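Niltau Blutdruckmessgerät für den Oberarm: meine Erfahrung nach 3 Monaten

Mein Hausarzt hat mir im Frühling gesagt, dass ich den Blutdruck zu Hause messen soll, morgens und abends. Ich habe mich für das Gerät von Niltau entschieden, das ich im Sanitätshaus Humphreys gefunden habe.

Die Manschette lässt sich mit einer Hand anlegen, nach ein wenig Übung. Sie passt für Arme ab 26 cm Umfang. Wer dünnere Arme hat, muss die kleine Manschette extra bestellen. 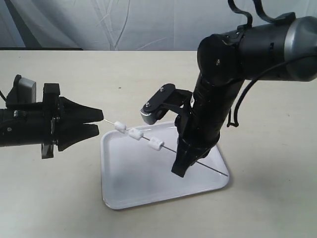

Das Aufpumpen ist leise, nur das Ablassen der Luft macht ein Geräusch, welches meine Frau am Morgen gestört hat. Die Zahlen sind groß und ich lese sie ohne Brille.

Im Speicher haben 900 Messungen Platz, aufgeteilt auf zwei Personen. Leider muss man vor jeder Messung die Person wählen, und ich habe das schon mehrmals vergessen — dann stehen meine Werte bei ihr. 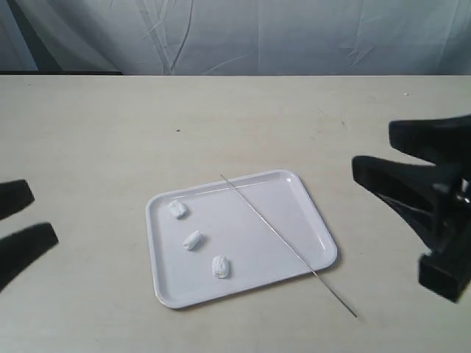
Foto: Ivholm

An einem Mittwoch habe ich das Gerät in die Praxis mitgenommen. Der obere Wert war dort um 2 mmHg anders als beim Gerät der Arzthelferin, damit bin ich zufrieden.

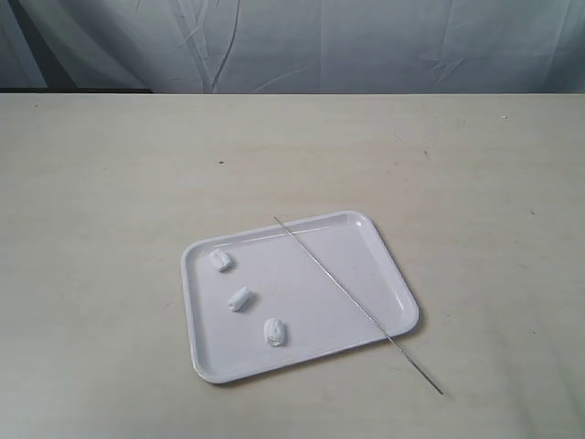 Die Anleitung ist der schwächste Punkt. Das Kapitel über unregelmäßigen Herzschlag habe ich dreimal gelesen und trotzdem den Arzt gefragt, was das Symbol bedeutet. Ein Netzteil liegt nicht bei, die Batterien schon.

Ich würde das Gerät wieder kaufen, aber mit Netzteil.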